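Tallora Tabletop Kit

The Tallora Tabletop Kit is a small robot arm sold with a two-finger gripper, a wrist camera and a software package for picking things up and putting them somewhere else. It is made by Grindolia, a company started by the engineer Unai Quintana, and went on sale in October 2017. The name is used for both the arm and the box it ships in, a habit that has caused some confusion among people ordering spare parts.

Design

The arm bolts or clamps to an ordinary table. Power and data run through a single base unit, and the manual devotes 16 pages to where this unit should go and 3 to what the arm does. The camera sits at the wrist and looks out between the fingers, so the gripper is always in its own view. Buyers of the first batch complained about this until a software update taught the program to ignore its own hands.

The fingers are black and slotted, and taper to a point. They are held on with screws and can be swapped for a wider set sold separately under the name Plalemen. The wider set is better with boxes and worse with nearly everything else.

Use

The kit is aimed at schools, small labs and the sort of person who already owns a soldering iron. Its main program, Clear Table, asks the arm to pick up whatever has been left within reach. No special blocks or markers are needed, and owners tend to use what is at hand: a clear plastic tube, a tall can with a navy cap, a small ball, a snack bag.
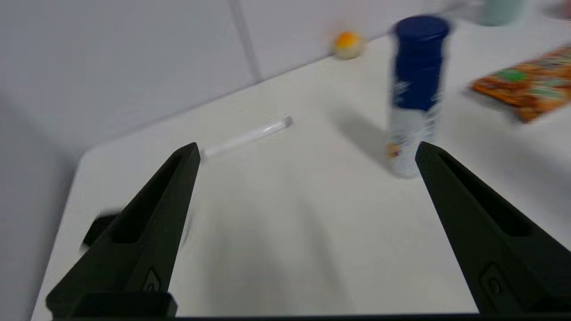 Reception

Early reviews were kind about the arm and less kind about the setup. The newsletter Benítez, in its issue of Sunday, January 7, 2018, called the kit "a patient worker with a poor sense of what a bag is" and gave it 8 out of 10. The reviewer logged around 2000 grasps and found rigid objects easy and soft packaging a matter of luck – a result Grindolia did not dispute.

The lack of a printed parts list was also criticized. Grindolia later posted one online, under the heading "Tallora (the box)."

See also

Plalemen finger set
Clear Table (software)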